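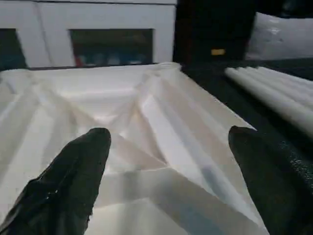 広げた白い布。折りじわの山と谷がくっきり出ています。

お部屋まるごと点検チェックリスト(布もの・棚の上・バッグまわり)コメント付き
点検日:2025年10月31日
記入:Rivora 住まいの点検係

今回もやってきました、秋の点検です! 暖房を入れる前のこの時期がいちばん楽しい。物を全部手に取って、裏を見て、端をつまんで、元に戻す。それだけなのに毎回なにか発見があるんですよね。判定は「良」「要手入れ」「要確認」の3つ。コメント欄は長くなってもかまわないことにしています(というか、いつも長くなります)。

1. 布もの

1-1 大きく広げて全体を見たか
判定:良
コメント:たたんだまま点検済みにしないこと。白い布は特に、広げてはじめて黄ばみや点々のしみが見つかります。明るい窓のほうへ向けて、表と裏を一回ずつ。

1-2 しわ、折りぐせ
判定:要手入れ
コメント:しわ、なかなか立派です! 斜めに長く走っていて、角がぴんと立って、紙みたいに見えるところまである。つまんだように盛り上がった一か所から折り目が扇形に広がっているので、アイロンはそこを最後にして、外側から攻めるのがおすすめ。洗濯表示を先に見てください。表示が読めなくなっているものは低温、当て布ありで。

1-3 端と角のほつれ
判定:要確認
コメント:四つの角を順番に指でなぞる方式にしています。三つ目あたりで飽きてくるのですが、ほつれはだいたい四つ目にいる。糸が出ていたら引っぱらずに切ること。前回、引っぱって縫い目が5センチほどけました。反省。

1-4 置き場所
判定:要手入れ
コメント:丸めて置くとまた同じしわになります。ゆるく三つ折りにして、いちばん上に。暖房の吹き出し口、コンセントの前には置かない。布が垂れて差し込み口にかぶさるのは見逃しやすいので、しゃがんで確認しましょう。

2. バッグ、ひも、金具

2-1 表面
判定:良
コメント:黒い革のバッグはつやがあって、見ていて気持ちがいい! 点検のときは乾いた柔らかい布でさっと拭くだけにします。クリームは量を欲ばらない。白い布の点検と同じ日にやるなら、必ず白い布が先です。順番を逆にして黒い指あとをつけたことがあり、あれは落ちるまでに3回洗いました。

2-2 ストラップとバックル
判定:要確認
コメント:バックルの穴の周りにひびがないか、曲げて見る。金具の裏側も忘れずに。ストラップが通り道に伸びていたら、その場で内側へ入れてください。夜中に足を引っかけるのはいつもこれです。

2-3 通り道の幅
判定:要確認
コメント:うちの基準は80センチ。巻き尺を当てて測り、足りない場所はバッグを動かして測り直し。家具は最後の手段で(重いので)。

3. 棚の上と小物

3-1 落ちてきそうな物はないか
判定:要手入れ
コメント:白いキャビネットの上、にぎやかで大好きな場所です。茶色い花柄の入ったクリーム色のぬいぐるみが壁にもたれ、その隣に黄緑の半透明の袋、さらに小さな淡い色のぬいぐるみ。そして黒い箱のような物の上から、くまが顔をのぞかせています。かわいい! かわいいけれど点検は点検。手前の縁から出ている物は奥へ、積み重ねた物は軽く揺らしてみて、ずれるなら下ろします。

3-2 ぬいぐるみの目、縫い目
判定:要確認
コメント:くまの目は二つとも軽くつまんで回してみること。ぐらついたら小さい子の手の届く場所から外して、付け直すまで棚には戻さない。花柄の子は脇の縫い目と底を見ます。中綿が出やすいのはこのへんです。ついでにほこりも払ってあげましょう。

3-3 袋類
判定:要手入れ
コメント:薄い袋は中身を確認して、空なら片づけ。入っている物を書いた札を付けておくと次の点検がぐっと早くなります。Plirkgateの無地の札が余っているので、どうぞ使ってください。

3-4 ごく小さな物
判定:要確認
コメント:くまの顔のそばに、とても小さな青い物がありました。鮮やかな色で目を引きます。こういう小さい物は棚の奥へ落ちると行方知れずになるので、ふた付きの入れ物を一つ決めて、そこに集合。

3-5 壁とキャビネットの前面
判定:要手入れ
コメント:オフホワイトの壁に黒っぽい跡が三つ。一つはほかより大きめです。まず消しゴム、だめなら固く絞った布、の順でやさしく。こするほど跡が広がるようなら中止。前面の開いているところは懐中電灯で中を照らし、ほこりと忘れ物を見ます。

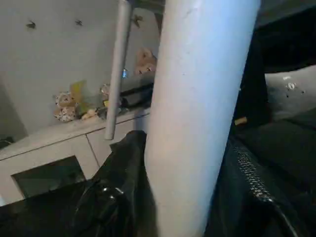 4. 支柱と脚まわり

4-1 ぐらつき
判定:要確認
コメント:太いほうの支柱を両手で持って、前後左右に軽く。音がしたら留め具を探します。細い棒のほうは体重をかけず、指で触れて動きを見るだけで十分。Zillierの六角レンチは玄関の引き出しに入っています。

4-2 擦れ、傷
判定:要手入れ
コメント:上のほうにうっすら擦れあり。表面がなめらかなので、爪を立てずに指の腹でなぞると段差があるかどうかすぐわかります。この確認、地味ですがはまりますよ!

4-3 高さの記録
判定:良
コメント:床から1090ミリのところに鉛筆で小さく印をつけ、次回はそこからのずれを見る。印は消さないでください。

5. 申し送り

・布のアイロンがけは11月に入ってからでも可。
・壁の跡は、消えたかどうかを番号268の用紙に書き足す。
・Tudoseの収納箱を買い足す前に、今ある箱の中身を出してみる。
・くまは点検後も特等席でお願いします。位置は少し奥へ。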